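Paper or Plastic? Packaging Choices at a Small Mail-Order Firm
Student project report, Business and Environment module
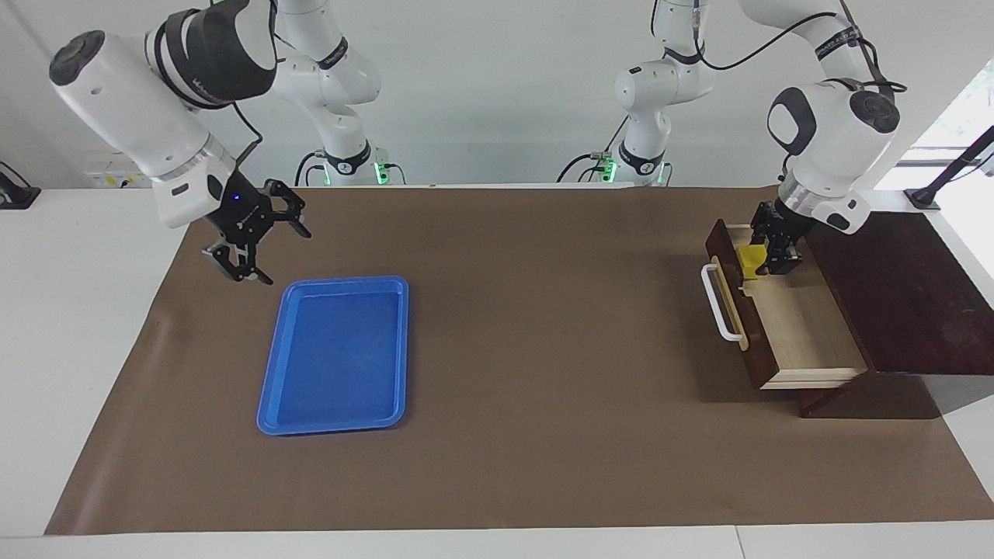
Our group wanted to find out what happens when a small firm stops using plastic fill in its parcels and changes to paper. Most of the reading we were given dealt with large retailers, so we looked for a local firm that had made the change recently. Nukero sells kitchenware by post from a unit in Flultdale and agreed to let us see its packing records.

Background
Until last November Nukero packed its orders with air pillows and bubble wrap. It now uses brown paper from a supplier called Sarel, crumpled by hand as fill and wrapped flat around plates and bowls. The boxes themselves did not change. They come from Caruso, as before, in 2 sizes.

Method
We used records covering 12 weeks after the change. In that time the firm sent out 2,726 parcels. We left out repeat deliveries and orders collected in person, and then took a sample of 2,000. For each one we noted the box size, the type of goods and whether the customer reported a breakage. We also spent a morning at the unit watching orders being packed, and asked the packing staff to fill in a short form.

Findings
Breakages were reported mostly for glass. Plates, pans and wooden items arrived with very few complaints. Where glass was broken, the notes often said that the item had moved to the bottom of the box. Staff told us that paper settles during the journey if it is not packed tightly, and that it took them a while to learn how much to use.

Packing was slower with paper. Several staff wrote on their forms that tearing sheets to length was the most tiring part of the job. Storage was a problem too, as the rolls are heavy and have to be kept off the floor when it rains because the unit door lets water in.

Customers were more positive. Comments left with orders mentioned that the paper could go straight into the recycling, and a few people said they had kept it for lighting fires or covering tables.

Limits of the project
We could not get breakage records from before the change, so we cannot say if paper is better or worse than plastic at protecting goods. The firm also ran a sale on glassware during our period, which will have pushed up the share of fragile orders. We had planned to compare the weight of the two materials but ran out of time.

Suggestions for Nukero
Use the smaller box for single glasses. Cut paper to length before the afternoon orders are packed. Record breakages by item, with the box size, so that next year's group has something to compare.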